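From: Lærke Briem
Date: Jun 19, 2022
Subject: Re: [sourdough-rye] Dense loaf, sour crumb

On the list, Thoroddsen wrote:
> My last three rye loaves came out heavy and with a wet line
> along the bottom. I use 900 grams of whole rye, 60 grams of
> starter, and leave it overnight in the kitchen. The crust is
> fine. Is it the flour? I switched to the Urar brand last month.

I doubt it is the flour. I have used Urar since last August and it takes a little more water than the Oseo did, but the loaves rise the same.

60 grams of starter is very little for that much rye. If your kitchen cools off at night the dough won't be ready by morning, and you will be baking it too early. I would build the starter up the evening before, using a third of the flour, and mix the rest in when you get up. Mine then needs two to three hours in the pan. Go by the pinholes on top and ignore the clock.

The wet line can also come from cutting too soon. Rye wants a full day wrapped in a towel. I wait 23 hours if I bake in the morning, because that is when we eat breakfast.

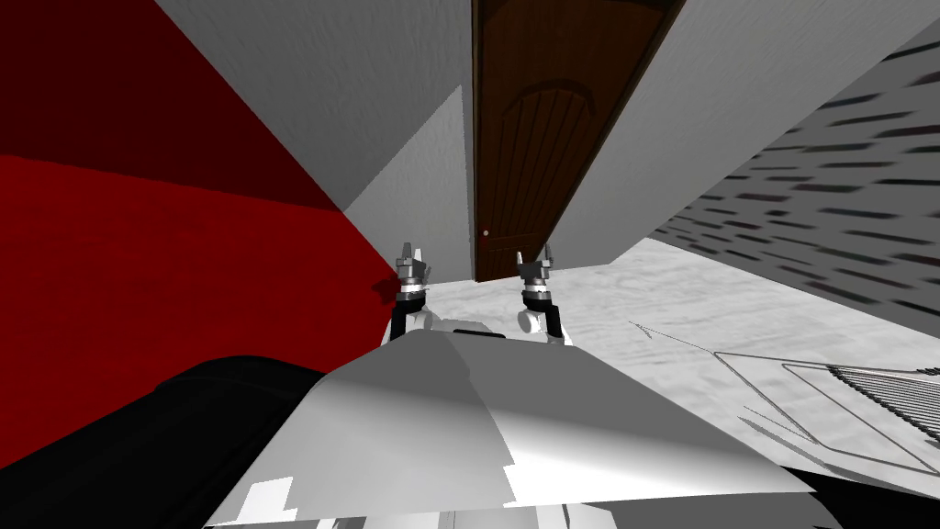
For the pan, I line the bottom with paper and grease only the sides. Start hot for the first 13 minutes, then turn it down and leave the loaf in for another hour. If you have a probe thermometer, use it. Mine reads low so I won't quote a number.

One question back to you: are you adding the salt to the starter or to the final dough? You didn't say, and it slows things down a lot if it goes in early.

Lærke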